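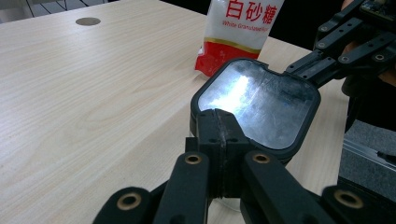
When is the best time to make marmalade in Sekville?

Late November, when the first bitter oranges come up from the coast and the market stalls on Korton Street are piled so high you can smell them from the bus stop.

Pao-chu Shih has been making hers for nearly 5 decades, and she still cuts every strip of peel by hand, with the wireless murmuring away and the back door propped open (whatever the weather, and it is usually dreadful). Last winter she filled 97 jars, and gave most of them to the neighbours.

I went round for an afternoon and stayed until supper, as people seem to do at her house. She soaks the peel for 2 nights, pips and all, and won't be hurried over the boiling. "My mother liked hers nearly black," she told me, spooning a little on to a cold saucer. "I like to see the window through mine."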